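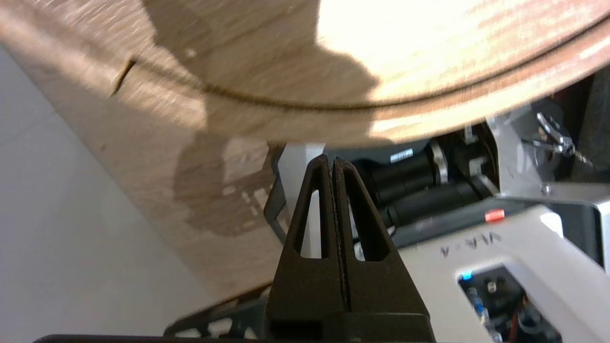 How often does a wooden table top need oiling? Twice a year is enough for most homes, and once more if the table stands near a sunny window.

Speaker notes – Looking after wood at home
Prukham repair evening, talk starts 7.30

Slide 1
Welcome, fire exits, tea at the back. Say the talk runs 40 minutes and questions can come at any point.

Slide 2 – Sunlight
Pale wood changes colour in strong light. Some kinds go yellow, some darker. A bowl or mat left in one spot all summer leaves a mark the shape of itself. Move things about. Turn a round top a little every month or so if the base allows it.
Ask who has a table by a window.

Slide 3 – Grooves and seams
Crumbs and old polish collect here. Soft brush first, then a cloth wrung out well. No knives or pins. A short crack that stays the same length can be left alone. Mark the end lightly in pencil and look again in July.

Slide 4 – Sanding
Go with the grain. On a curved edge use a folded sheet and a light hand. Start at 240 if the surface is sound and finish at 400. Wipe off the dust between sheets.
Pass round the two Rosser sample boards – please get them back this time.

Slide 5 – Oil
Thin coat, wait, wipe off all the extra. Try it on the underside first. Oily rags must be laid flat outdoors to dry, never balled up in a bin. Say this twice.

Slide 6 – Costs
Our last table came to about 73 pounds in materials, most of it oil and paper. Skip if short of time.

Questions. Handout is on the side table by the door. Lights off in the hall before locking up.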